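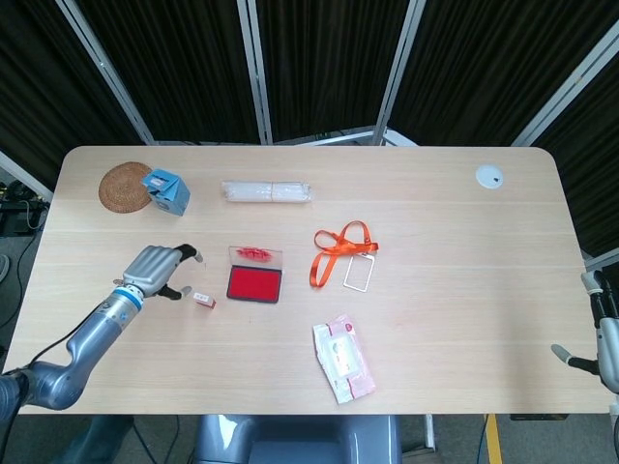

Rekha Bangera

The transmission log for Grestholm Television was kept in two columns. The left column gave the scheduled time of each item, the right column the time it went to air. Lionel Dobson had filled in the right column for most of his working life, and on the night of the handover the two columns matched down to the second until 22:10.

At 22:10 the schedule called for the late bulletin. The bulletin was on the server, checked and flagged green. Dobson's instructions from Andholm, the new owner, were to let the automation take it and to keep his hands off the desk. At midnight, playout would move to Andholm's own center and his desk would be powered down.

The automation took it. Dobson wrote 22:10:00 in the right column.

He then opened the drama archive. The contract of sale listed 2,530 hours of programming, by title and tape number. He had prepared the list himself in March and knew that it left out one reel: the second episode of Drureo, a serial made at the station before his time and withdrawn after the first episode by a program director named Echeverría. The reason entered on the card was "length." The episode ran 61 minutes. The slot was an hour.

A title missing from the contract did not belong to Andholm. Legal had confirmed this in reply to a question he had worded in general terms.

The bulletin ended at 22:40. The schedule then called for a repeat of a cookery program, 60 minutes, followed by the weather and the closing announcement. Dobson switched the desk to manual. An amber lamp came on, and a line was added to the fault report that the new owner would receive in the morning.

He loaded Drureo from the transfer he had made the previous week and checked the audio levels, which were low on the left channel. He raised them by 2 decibels. At 22:40:00 he ran it.

The telephone rang at 22:52. It was a woman who wanted to know if the first part would be shown again, as she had missed some of it.

"When did you see it?" Dobson asked.

"When it was on," she said. "I was a girl. We waited for the next one."

He told her the first part was not scheduled. She said she remembered enough, and hung up.

The episode ended at 23:41. He shortened the weather by one minute, returned the desk to automatic and filled in the right column. In the left column he crossed out the cookery program and wrote the title, the episode number and the duration. He left the box for the reason blank.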